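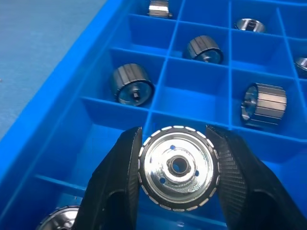 Item 2: metal parts in the blue compartment tray

Lilitz Workshop Group – minutes of the June meeting
Held in the upstairs room at Lundell, 6.30 pm

1. Last meeting
Minutes agreed with one correction: the Kamel order was for 273 trays, and the 237 we wrote down was a slip. Sorry, Kamel!

2. Trays for the round parts
Lots of good talk on this one. The blue trays with square cells were warmly received and everyone liked having one part to a cell. The shiny faces show every mark, so keeping them from knocking together matters a great deal to us. It was also pointed out how well the bright chrome stands out against the blue, and what a handsome thing the part is, with the raised hub in the middle and those little white segments running round the dark ring.
Agreed: parts go in flat, with the hub side up. Cells to be wiped out before each refill.
Agreed: no stacking of full trays until the lids from Cloutier have been tried.

3. Stock
Count at close of play was 2744 parts, of which 822 are set aside for Kamel. A super result after a slow spring – thank you to both shifts.
Shelf labels are still a mix of old and new. Action: packing bench to finish the new ones.

4. Cloutier lids
Price holds if we take 900. Meeting was keen but wants to see a sample on a full tray first. Action: office to ask for two.

5. Any other business
Open morning is on Saturday, doors at ten. Please bring cake. The kettle at Lundell has been replaced, to general delight.

Meeting closed 7.45 pm.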